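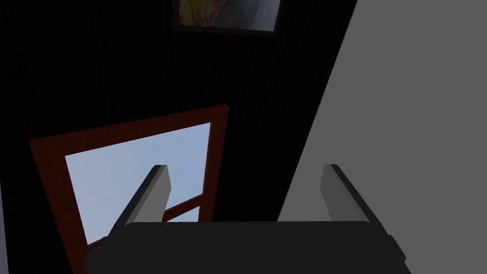 Gyamfi wrote in its reply to the trial survey that the old duo-cone seals had been the first thing to fail on every final drive it pulled, and that it wanted the new seal group on the rest of its dozers before the wet season.

News > Mining and Earthmoving > Undercarriage and Drives

Stornenwood Releases Final Drive Seal Group for Large Track Dozers

PRUNDMONT, Thursday, February 15, 2024. Stornenwood has released a replacement seal group for the final drives of large track dozers used in open-pit mining and quarry work. The group replaces the metal face seals and their rubber load rings as a matched set. It fits the existing seal bore and retainer, and no machining of the hub or spindle is needed.

Shares: 55

Most final drive seal failures in abrasive ground begin at the load ring. Fine material packs into the cavity between the ring and the housing, the ring loses its ability to roll, and face pressure becomes uneven. Oil then leaves the drive and grit enters it. By the time a leak shows on the outside of the track frame, bearing wear is often well advanced.
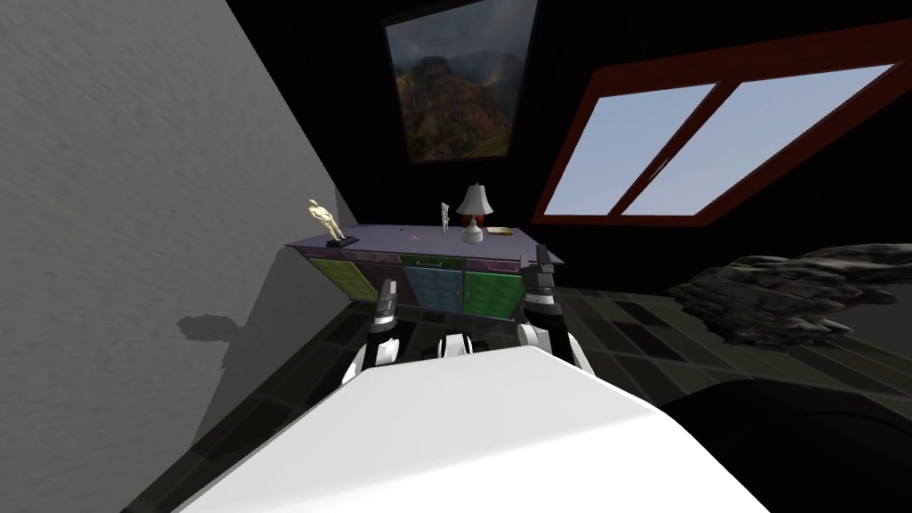 Stornenwood Drivetrain Components Group

The new load ring has a revised profile with a flatter outer shoulder, which reduces the space open to packing. The compound is a hydrogenated nitrile selected for sites where oil temperature in the drive stays high for most of a shift. The seal rings are cast from a high-chromium iron alloy and lapped in pairs. Each pair is packed face to face and should stay together until installation.

Field trials were carried out at Ollodmont on 9 dozers working in overburden and rehandle. Oil samples were drawn from each final drive every 600 hours and checked for silicon, iron and water. The drives ran on the grade of oil already in use at the site, and service intervals were left unchanged during the trial. Two drives were opened for inspection at the end of the period. Contact bands on the seal faces were narrow and even, and had not reached the inner edge of the face.
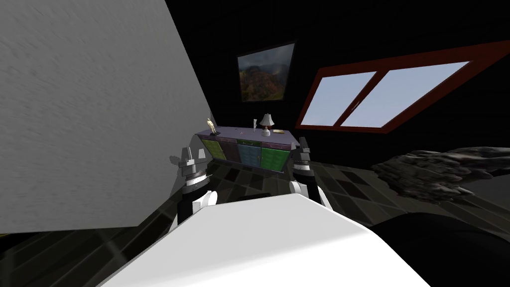
Source: Stornenwood Media Library

Installation follows normal practice for metal face seals. Load rings and housing ramps must be clean and free of oil. Assembled height is measured at four points around the seal before the halves are brought together, and the limits are printed on the card in each box. A nylon installation tool is available as a separate item in two sizes. Rings that have been twisted during fitting should be removed and refitted, and must not be pushed into place with a screwdriver or other hand tool.
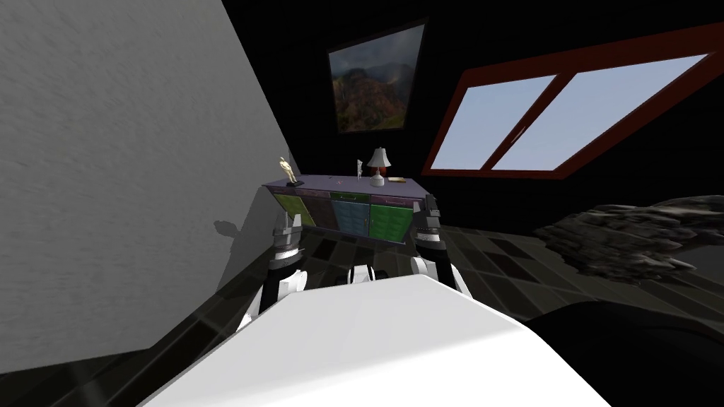
The seal group can be ordered singly or as part of a reseal kit that also contains the cover gasket, O-rings and drain plug washer. Remanufactured final drives leaving the Prundmont workshop will carry the new seals as standard from June. Drives already in stock will be supplied with the earlier seals unless the order states otherwise.

Part numbers, fitting limits and the oil compatibility table are held by the Stornenwood parts desk in Prundmont.

Comments: 2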